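3.2 Baskets, and what people think they are for

Of the 434 households that returned our form, most own at least one small open basket, and very few could say what it was bought to hold. This is the first awkward fact about the tabletop basket. It enters the home as a solution and spends the rest of its life looking for the problem. Respondents told us about baskets for bread that hold batteries, baskets for batteries that hold bread ties, and one basket in Drandside that holds a smaller basket, which the owner described as "in reserve."

We had expected purpose to follow size. In the pilot, run in May, we sorted baskets by volume and assumed that the larger ones would collect paper and the smaller ones keys. The paper went where it liked. What predicted contents far better was color, a variable we had included mainly to fill out the page. Households with two baskets of different shades nearly always gave them different jobs, and could tell us at once which job went with which shade, even when both had long since filled up with the same receipts. Chung calls this the "good basket" effect: one of the pair is for things that visitors may see, and the other is for the truth.

The pairs used in the sorting task were chosen with this in mind. Both baskets are woven and rectangular, and they differ plainly in color, one orange-tan and the other a dark brown (Figure 2). The table was kept white so that the weave would show, a choice that also showed every crumb.

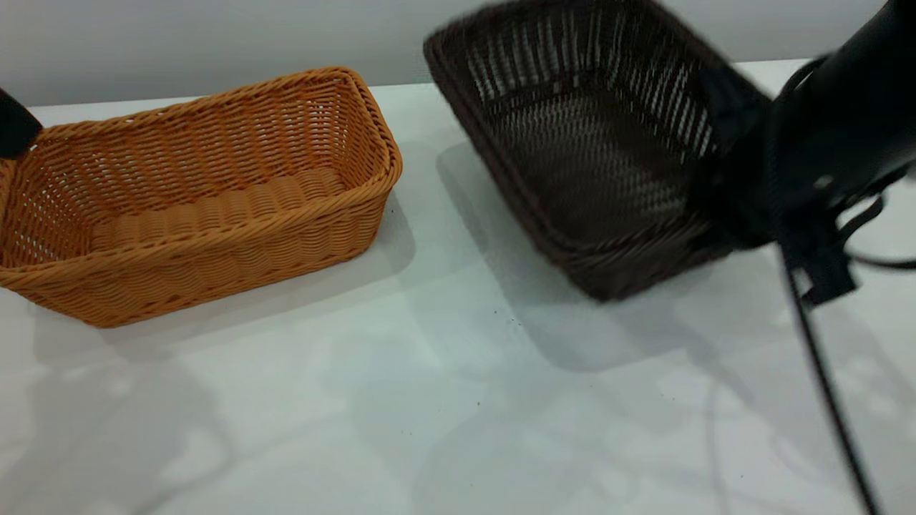 Figure 2. The orange-tan and dark brown baskets on the white tabletop, the brown one tilted above the surface.

The weave deserves a word, as earlier work has treated a basket as a box with airs. In the orange-tan basket the strands are rope-like and packed tightly on the diagonal, and a thick rolled band finishes the rim. The brown one lets slits of light through its far wall. Respondents shown baskets of these two sorts had firm views. A tight weave was judged right for small items (clips, coins, the screws left over from furniture that seems to be standing up fine without them). An open weave was judged right for napkins, fruit and mail, on the theory that these things need to breathe. We did not ask why mail needs to breathe. Several people explained anyway.

Placement was the second surprise. We supplied 300 of the households with a matched pair and asked only that both be kept on the same surface. Many pairs had drifted apart by the follow-up visit, usually with the lighter basket still on the table and the darker one on a shelf, on top of the refrigerator, or under a coat. The Bastden households were the worst offenders. The Yau households kept their pairs together but turned one of them upside down, a practice we have coded as "storage" after a long meeting.

Finally, there is the matter of emptying. The Gralex scale, which we adopted without much affection, scores a container as "active" if its contents change between visits. By this measure nearly every basket in the sample was active, as things were forever being added. Very little was ever taken out. A revised scale should separate the two, and ought to have a category for a basket that is full and has been covered with a cloth - the one arrangement that everybody in the sample seemed to regard as tidy.

Comments (3)

mhollis_k: Lok-yiu Chung gave a talk on this and the "good basket" bit got the biggest laugh. My good basket has dog medicine in it.

threadcount: Does the color effect hold if both are the same weave? Seems like two variables are moving at once here. Would like to see the pairs crossed.

pantry_reader: The mail comment is unfair. Mine gets musty.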